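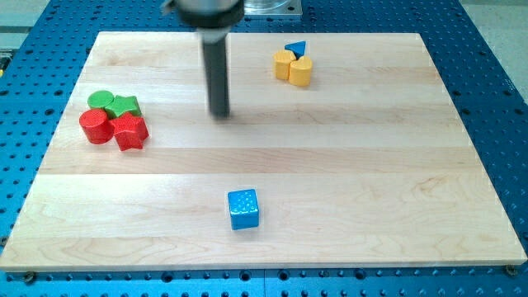
Coordinator, Evening Courses in Wood and Furniture
Fenurberg Institute for Adult Education
Department of Craft and Technical Studies

Position type: Regular, part-time, with benefits
Location: Claeys Building, main campus
Reports to: Sơn Thái, Head of Craft and Technical Studies
Number of openings: One
Start: October, before the opening of the fall evening term

About the Institute

The Fenurberg Institute for Adult Education offers evening and weekend instruction to adults who live or work in the county. Courses are open to all residents without an entrance requirement, and most are offered on a non-credit basis. The Institute is governed by a board of trustees and receives its funding from the county, from course fees, and from a modest endowment.

The Department of Craft and Technical Studies is responsible for instruction in wood and furniture, upholstery, bookbinding, ceramics, and garment making. In the last academic year, 261 adults were enrolled in wood and furniture courses alone. Many were complete beginners. Others have returned to the same bench for several terms in a row, and the department has a particular interest in giving these returning students a clearer path from one course to the next.

The Position

The Coordinator plans and administers the evening program in wood and furniture. The person appointed will prepare the course schedule, support the instructors, answer questions from current and prospective students, and see that the workshops are properly supplied at the beginning of each term. The Coordinator does not teach as part of this appointment, although a qualified Coordinator may apply separately to lead a short course after the first term of service.

The program currently consists of Introduction to Hand Tools, Boxes and Small Cases, Chair Repair, Finishing and Refinishing, and the open bench sessions. A course in simple frame-and-panel construction is in preparation, and the Coordinator will be expected to bring it to the point where it can be listed in the spring catalog. A draft outline exists. It will need a materials list, a fee, and an instructor.

Duties and Responsibilities

Prepare the evening schedule for each term in consultation with the Head of Craft and Technical Studies, and submit it to the Registrar by the published deadline.

Maintain course descriptions, prerequisites, and materials lists in Stola, the Institute's registration system, and correct errors promptly when they are reported.

Respond to inquiries by telephone, by e-mail, and in person. Advise prospective students on which course is suited to their experience, and refer them elsewhere when the Institute does not offer what they need.

Order lumber, adhesives, abrasives, finishing supplies, and replacement blades within the approved budget. The Coordinator may authorize single purchases of up to $2,000. Larger purchases require the signature of the department head.

Act as the Institute's contact with Wustico, which supplies most of the hardwood used in the courses. This includes checking deliveries against the order, arranging for storage, and returning boards that do not meet the agreed grade.

Confirm that each new student has completed the safety orientation before using any powered equipment, and keep the signed orientation forms on file.

Be present in the Claeys Building during the opening sessions of each course and on other evenings as set out in the work schedule.

Assist instructors with the hiring of bench assistants, and review and submit time sheets for instructors and assistants.

Collect course evaluations at the end of each term and prepare a short written summary for the department.

Arrange the annual display of student work in the Claeys Building lobby, including labels, loan forms, and the return of all pieces to their makers.

Carry out other duties of a similar nature as assigned.

Required Qualifications

A high school diploma or equivalent, together with at least two years of experience in program administration, office management, workshop supervision, or a closely related area.

A working knowledge of common hardwoods and softwoods, and of the hand and power tools found in a general woodworking shop. Formal training is not required. Knowledge gained through employment, an apprenticeship, or sustained personal practice will be given full consideration.

The ability to write clear and courteous English, and to explain technical matters to people who have no background in them.

Experience in keeping a budget and accurate records.

The ability to work a regular evening schedule.

The ability to lift and move boxes, boards, and supplies with or without reasonable accommodation.

Preferred Qualifications

Experience with adult learners, in either a teaching or a supporting role.

Familiarity with an online registration system. Training in Stola will be provided to the successful applicant.

Current certification in first aid. An employee who does not hold this certification at the time of appointment will be enrolled in a course at the Institute's expense.

Ability to speak a second language used in the county.

Hours and Work Schedule

The Coordinator works four evenings a week during the teaching terms, with a reduced schedule between terms for ordering, maintenance planning, and preparation of the catalog. The evening schedule is fixed at the start of each term and is changed only by agreement. The Institute is closed on county holidays, and no evening work is scheduled during the winter recess.

A limited part of the administrative work may be done from home with the approval of the department head. Receipt of deliveries, student orientation, and attendance at course openings must be carried out on site.

Compensation and Benefits

The position is paid at an hourly rate under the Institute's salary schedule for administrative staff. Placement on the schedule depends on relevant experience, and the applicable range will be provided to every applicant before the interview. Benefits include paid vacation and sick leave in proportion to hours worked, participation in the county retirement plan, and access to the employee health plan.

The Coordinator may enroll in one Institute course each term without payment of the course fee, provided that the course does not conflict with the work schedule and that places remain after general registration has closed. Materials fees are not waived.

How to Apply

Applications must include the following:

A letter of application, stating the applicant's interest in the position and describing any experience with wood or furniture work.

A current résumé.

The names and contact information of two references, at least one of whom has supervised the applicant's work. References will be contacted only after the applicant has been notified.

A sample of writing intended for the public, such as a course description, a notice, a set of instructions, or a newsletter item. The sample should be no longer than one page. Applicants who have no such sample may write a short description of a course they would like to see offered.

Photographs of the applicant's own work may be enclosed but are not required and will not be scored.

Applications may be submitted through the employment page of the Institute's website or delivered to the Office of Personnel on the ground floor of the Claeys Building. Materials delivered by hand should be placed in an envelope marked "Coordinator, Wood and Furniture." Incomplete applications will be held until the closing date, and applicants will receive one reminder of any missing item.

Selection Process

Applications will be reviewed by the department head, one current instructor, and a representative of the Office of Personnel. Selected applicants will be invited to an interview at the Institute, which will include a tour of the workshops and a brief written exercise – typically a reply to a letter from a prospective student. Applicants who cannot attend in person may request an interview by video.

The appointment is subject to verification of employment history and to the background check required by the county for all staff in public education. All applicants will be informed of the outcome in writing.

Questions about the duties of the position may be directed to Sơn Thái in the Department of Craft and Technical Studies. Questions about benefits, accommodation, or the application procedure should be addressed to the Office of Personnel.

Equal Opportunity

The Fenurberg Institute for Adult Education considers all qualified applicants without regard to race, color, religion, sex, national origin, age, disability, veteran status, or any other status protected by law. Applicants who need an accommodation at any stage of the process – including a large-print copy of this announcement – are asked to notify the Office of Personnel as early as possible.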